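How to start drawing ellipses without tears

Jan 12, 2019, by Tolera Tesfamariam

I love drawing crockery. Plates, bowls, saucers, the chipped mug that holds the brushes, all of it! When I started teaching evening drawing at Vudcombe I assumed everybody would want to do faces, and plenty did, but the thing that made the biggest difference to their work was learning to draw a decent ellipse. Once you can draw a plate lying on a table you can draw a hat brim, a well, a cartwheel, the top of a lighthouse.

So grab a soft pencil, some cheap paper and a plate from the cupboard. A plain one is best for now, and leave the willow pattern for later.

Start with the circle

Put your plate on a table, stand up and look straight down at it. From up there it really is a circle, and you should draw it as one. Swing your whole arm from the shoulder and let the pencil go round several times very lightly before you press down. The first few laps will be wobbly. Keep going round and the good line appears somewhere in the middle of them, and you can darken that one.

Fill a sheet with 15 of these, all different sizes. I do this most mornings while the kettle boils and it's still a pleasure.

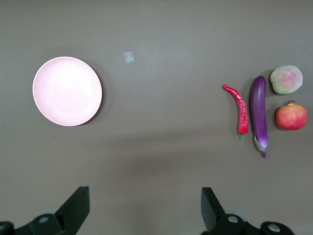
An empty pink plate. The faint rings inside are good practice for circles within circles.

If your plate has rings or a raised rim, add those next. The gap between the rim line and the outer edge should stay even all the way round when you're looking straight down. Go slowly here and turn the paper if your wrist wants you to.

Now sit down

Pull up a chair and look again. The circle has squashed! Lower your chin towards the table and it squashes more, until at eye level you have little more than a line. Do three quick drawings, one standing, one sitting and one with your chin nearly on the table, and put them next to each other. I still find this thrilling.

To build the squashed version, draw a light cross first. The long line goes side to side and the short one goes up and down, meeting in the middle. Mark the four ends, then join them with the same loose, swinging arm as before. Check these as you go:

The ends should be round. If they come to a point, like a rugby ball, you've drawn two arcs and stuck them together.

The left half should match the right half. Turn the page upside down and any lopsidedness jumps out at you.

The rim looks thinnest at the near and far edges and widest at the sides. Most beginners draw it the same all round, and the plate ends up looking like a rubber ring (mine did for years).

Put something on it

Fruit is the classic choice and I've never got tired of it. Place one thing off to the side, well away from the middle, and leave a good bit of bare plate showing.
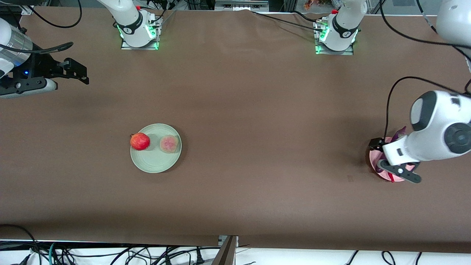

Draw the whole ellipse first, straight through where the food will go, and rub out the hidden part afterwards. It feels like wasted effort, but a plate drawn in two separate bits hardly ever lines up again on the far side.

Shadows come last. Find the side the light is coming from, then look at the opposite side of the plate for a soft dark shape hugging the edge. Keep it darkest right up against the plate and let it fade as it moves away. Smudge it with a finger if you like, I won't tell the Ernham sketching group, who are terribly strict about that sort of thing.

How long does it take?

Give it 9 short goes, ten minutes or so each, before you judge your progress. Keep the first sheet! I have one from May of the year I began and the plates on it look like potatoes.

Next time we'll do cups, where you have two ellipses to match and a handle to worry about.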